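**Lista:** Grillomo - muebles pequeños y reparación en casa
**De:** Teodor Manole
**Fecha:** 16 de febrero de 2026
**Asunto:** Re: [Grillomo 3293] Cajonera que no cierra bien y tapa que se mancha

Hola a todos:

Contesto a Mirela por partes, dejando sus párrafos para que se entienda. Perdonad si alguna palabra técnica no es la correcta; muchas las aprendí primero en rumano y después las he buscado en el diccionario, que para los herrajes no siempre ayuda.

> Buenas tardes. Tengo una cajonera gris de tres cajones, modelo Coman, comprada de segunda mano en noviembre. La uso en la cocina, porque no tengo sitio para otra cosa entre la nevera y la ventana. El cajón de arriba y el del medio se quedan siempre un poco abiertos. Los empujo hasta el fondo y al rato han vuelto a salir, no mucho, un dedo. El de abajo va perfecto.

Yo tengo una cajonera muy parecida y me pasaba lo mismo: el de arriba y el del medio asomados, y el último obediente. Durante mucho tiempo pensé que las guías estaban torcidas y hasta compré unas nuevas de la marca Anex, que siguen en su bolsa porque no eran del largo que necesitaba. Antes de gastar dinero te aconsejo que hagas una prueba que no cuesta nada. Vacía los dos cajones por completo y ciérralos. Si vacíos se quedan cerrados, la guía está bien y el problema es la inclinación o el peso. Si vacíos también salen, entonces sí hay que mirar la guía.

En mi caso era la inclinación. El suelo de mi cocina es de hormigón, de color beige con motas, y parece plano pero no lo es. Puse un nivel encima de la tapa, primero de lado a lado y después de delante hacia atrás, y la burbuja se iba claramente hacia el fondo, es decir, el mueble miraba hacia abajo por delante. Con 2 milímetros de cartón duro debajo de cada esquina delantera mejoró bastante. Digo bastante y no del todo: el cajón de arriba todavía se asoma cuando lo cargo con los cubiertos pesados. Tendré que poner algo más serio que el cartón, quizá unas láminas de plástico, que con el agua de fregar no se deshacen.

> He mirado por dentro y hay una ruedecita blanca a cada lado. En el cajón del medio, la de la izquierda tiene pelusa enrollada. ¿La puedo limpiar sin desmontar nada?

Sí. Saca el cajón hasta el tope, levántalo un poco por delante y tira hacia ti. En el modelo Coman antiguo sale así; en el nuevo no lo sé, nunca lo he tenido en las manos. Corta la pelusa con unas tijeritas de uñas y termina con unas pinzas. No pongas aceite de cocina. Lo escribo porque yo lo puse una vez, y a las pocas semanas las ruedas estaban cubiertas de una pasta marrón muy desagradable a la que se pegaba todo el polvo. Un poco de jabón seco frotado en el carril va mejor. También sirve una vela blanca, sin perfume.

Y cuando metas otra vez el cajón, comprueba que las dos ruedas han entrado en el carril antes de empujar. Si entra solo una, el cajón avanza igualmente, pero torcido, y roza con el frente. Se oye.

> La otra pregunta es sobre la tapa. La cocina es pequeña y al final lo dejamos todo encima de la cajonera: el bol, la bolsa de patatas, lo que sale de la nevera. ¿La protegéis con algo o la dejáis al aire?

Aquí me siento muy acompañado. La tapa de la mía sobresale un poquito del cuerpo, como una mesita, y quizá por eso todos en casa la tratamos como mesa. Es lisa y con algo de brillo, y cualquier superficie lisa a la altura de la mano recibe cosas desde la mañana hasta la noche. He intentado prohibirlo y no funciona. Ahora solamente intento que lo que se deja allí tenga un orden: el bol blanco de cerámica atrás a la izquierda, lo que viene en bolsa al fondo, y delante lo que se está usando en ese momento.

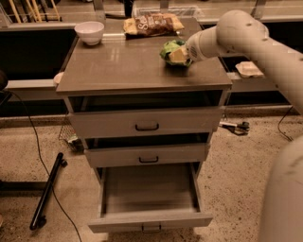
Sobre la protección, he pasado por varias etapas. Primero tuve un mantel individual de tela, que se movía cada vez que alguien abría un cajón con fuerza. Después corté un plástico transparente a medida, comprado por metros en Ikel. Protegía bien, pero debajo se metían las migas y el agua, y había que levantarlo cada dos por tres. Además, hacía unas burbujas que a mi mujer le molestaban mucho. Desde el año 2000 más o menos conservo una bandeja esmaltada de mi suegra, y fue lo que al final resolvió la parte mojada del asunto: lo que puede dejar cerco va a la bandeja y el resto, directamente sobre el mueble.

Al aire también se puede vivir. La tapa gris perdona más que una blanca. Lo que no perdona es el trapo húmedo olvidado encima toda la noche; a mí me dejó una sombra que solo se ve de lado, con la luz de la tarde. No he encontrado manera de quitarla. Si alguien de la lista la conoce, le estaré agradecido.

Para la limpieza diaria uso agua templada con una gota de jabón de platos y un paño suave, y luego seco. Nada de estropajo, ni siquiera por la cara amarilla si no está muy mojada. Los productos con vinagre no los he probado en este acabado y por lo tanto no opino.

> Por último: los tiradores son curvos y oscuros y se me engancha el bolsillo del delantal. ¿Habéis cambiado los vuestros?

No los he cambiado, aunque también se me engancha el bolsillo, y una vez el cinturón de la bata, con el resultado de que abrí el cajón del medio caminando. Son tiradores curvos, colocados en el centro de cada frente, y me gustan porque se pueden abrir con un dedo cuando tengo las manos sucias de harina. Si decides cambiarlos, mide la distancia entre los centros de los dos agujeros y no la longitud total del tirador. Es un error que he visto ya varias veces en esta misma lista. Y guarda los viejos con sus tornillos, en una bolsa con el nombre del mueble escrito. Yo tengo una caja llena de tornillos sin nombre y cada uno es un misterio.

Otra posibilidad es girar la cajonera para que los frentes miren hacia la ventana, si el espacio lo permite. Tú dices que está entre la nevera y la ventana, así que seguramente no. Si me mandas las medidas del hueco, lo pienso con un dibujo. La mía tiene casi 40 centímetros de ancho y para abrir los cajones con comodidad necesito por lo menos otro tanto libre delante, más el sitio de mis pies.

Añado una cosa que no has preguntado, pero que tiene relación con el primer punto. ¿Qué guardas en cada cajón? Yo tenía abajo las bolsas de plástico y los paños, que no pesan nada, y arriba los cubiertos, el mazo de la carne y un mortero pequeño. Lo cambié al revés: el mortero y el mazo están ahora abajo, los paños en el del medio, y arriba solo los cubiertos y el abrelatas. Con un mueble tan ligero esto se nota, sobre todo cuando se abren dos cajones a la vez y el conjunto quiere caer hacia delante. Si tienes niños en casa, fíjalo a la pared. La trasera es delgada y no aguanta un tornillo; hay que atornillar la escuadra a la parte de arriba, por dentro, donde el material es más grueso. Primero saca el cajón superior y mira con una linterna, para no perforar la tapa de lado a lado.

En cuanto a las guías Anex que compré por equivocación: si a alguien le sirven, las regalo. Tengo que buscar la medida exacta, está escrita en el cartón de la bolsa. Pago yo el envío si es dentro de la península, escribidme en privado y no a toda la lista, por favor.

Mirela, cuéntanos cómo queda la prueba con los cajones vacíos. Y no tires la pelusa en el fregadero.

Un saludo cordial,

Teodor Manole

P. D.: La palabra que buscaba el mes pasado para la pieza que impide que el cajón salga entero era «tope». La había escrito de tres maneras diferentes y todas mal. Gracias a quien me corrigió.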